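Household Textiles, Session 6: Covering a Work Surface
Handout by Jolien Timmermans

Welcome back! Tonight we get to my favorite part of the course, and yes, it is a plain cloth on a plain table. A good cover changes how a whole room works – crumbs, pins and loose threads all show up at once, and small things stop rolling away from you.

Before you start
Read pages 10 to 16 in the Vermeulen packet. Bring one flat cloth, any solid color, hemmed or not. Rigoberto Montoya has the irons and will be at the back table from 6 p.m.

Choosing the cloth
Medium weight is best for beginners. Very light cotton slides around, and heavy canvas holds a fold like a grudge. Wash it once before you measure (I skipped this in November and lost a good inch all round).

Laying it
Start in the middle and work outward with flat hands. Lift and resettle a corner if it pulls. Tugging stretches the edge and you will chase that ripple all evening.
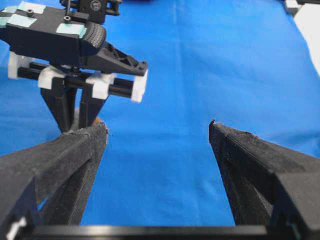

Creases are wonderful teachers, so please look at them before you reach for the iron! A fold line tells you where the cloth was doubled, and soft wrinkles usually smooth out by hand. On a strong royal blue you can read both easily: the vertical crease down the center stands apart from the gentle wrinkling, and the lighter patches are where the cloth catches the light. Press the crease first, then look again from the other side of the table.

For next time
Practice on two tables of different sizes. Lindiwe Kekana will show us mitered corners – bring pins.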